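Maslow opens its automation shop to visitors

Jun 12, 2025 - Maslow held an open day at its Braneck building this week, and 38 people came through in small groups to watch two-armed robots handle everyday items. It was the first time the company has let the public past the front office.

Most of the visit took place at the work tables. Each group got 20 minutes with an operator, who ran the arms through ordinary handling jobs, such as picking up a soft item, turning it and setting it down in a different spot. Visitors were asked to stay behind a tape line while the arms were powered, and to leave bags in the hallway.

Vidar Lindqvist, who runs the shop, kept his talk short. He told the first group that soft things give the arms more trouble than hard ones, and that a flat pouch is a better test than a metal block.

"A block stays the shape it was," Lindqvist said. "A pouch folds, it slides, and the zipper end is heavier than the other end. We spend a lot of our week on pouches and cloths."

The company moved into the Braneck building in November. Before that it shared space with Temau, a packaging firm that still buys handling equipment from it. Two people from Temau were at the open day and took part in a question session after the second group finished. Most of the questions were about speed. Lindqvist said the arms are slower than a trained packer and will be for a while, and that the shop is working on getting the same result each time before it works on going faster.

Other visitors wanted to know how long it takes to set up a new job. The shop tries to get through 500 practice runs before it shows a job to a customer, Lindqvist said, and some jobs need more. A job is put aside if the arms drop the item 5 times in a row, and the operator goes back over the grip before starting again.

Diệp, a training program for people coming into machine work, sent a group of students in the afternoon. They stayed past their slot and were allowed to try the hand controls with the arms set to low speed. One student asked why the table was not cleared between jobs. Lindqvist answered that a packing table at a customer's plant is never clear either, and the arms have to work with other things close by.

There was coffee in the hallway and a sign-up sheet for people who want to come back with items of their own. The shop will take anything that fits on a table and does not leak. Glass is not accepted for now.

Maslow plans a second open day in the fall - the date has not been set - and expects to run it with longer slots and smaller groups. Schools and firms that want a place can leave their name at the front desk in Braneck. There is no charge, and children are welcome with an adult. 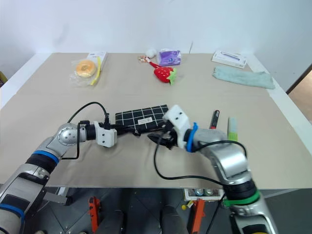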